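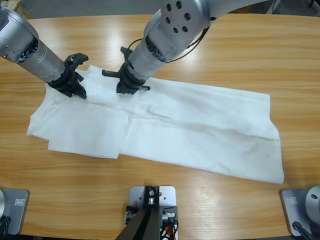

Blog > Home life > Slow Saturdays

We moved to Elthorpe in February, which everyone told us was the wrong month to move anywhere, and I have spent a good deal of time since then thinking about damp. I never used to think about it at all. In the old flat the heating came up through the floor from the neighbours and you could leave a towel on the bathroom door and forget it existed (I often did). Now I live in a tall, narrow, rather lovely house with a cellar, and the cellar has opinions.

The first thing I did was buy a little meter, a Humex, which sits on the landing and tells me the humidity in large cross-looking numbers. I don't recommend this to anyone of a nervous disposition. For the first fortnight I was up and down those stairs like a lighthouse keeper, opening one window and shutting another, and writing it all on the back of the gas bill. One morning it said 100, and I very nearly rang my mother before I realised I'd left it next to the kettle.

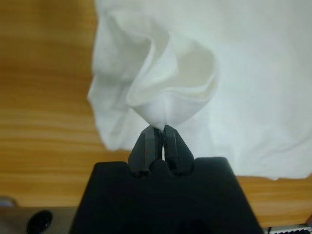
My grandmother would have had no patience with the meter. She did her washing on a Saturday, dried it in the wind whatever the season, and judged the weather by holding the back of her hand out of the scullery door. She had a way of airing things too, which I'd forgotten until this spring. You didn't leave a cloth lying flat on the table and hope. You took a pinch of it in the middle and lifted, so that it drew up into a bunch like a funnel and the rest hung down and the air could get underneath, and then you gave it a good shake and put it down a different way round. I do it with all the white things now, and I feel about eight years old every time!

Please print or e-mail this page: Print | E-mail

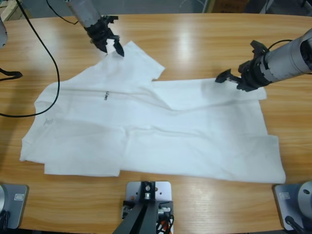 FILED UNDER: DRYING DAYS

So, what has helped. Opening the back bedroom window for 23 minutes after breakfast (twenty felt stingy and I got distracted once, and the number stuck). Moving the wardrobe away from the outside wall, which took two of us and most of an afternoon, and uncovered a patch of wallpaper with swallows on it that I am now quite determined to keep. And hanging the washing upstairs, on the old pulley, where the warm air ends up anyway.

The cellar itself is another matter. I've had three quotes, all of them different and one of them delivered with a long sigh, and I think I'll wait until the autumn before deciding. In the meantime I've taken the boxes of books up to the spare room and left the jam where it is, with the lids wiped and the labels facing front.

We use cookies to remember your preferences. Accept | Manage settings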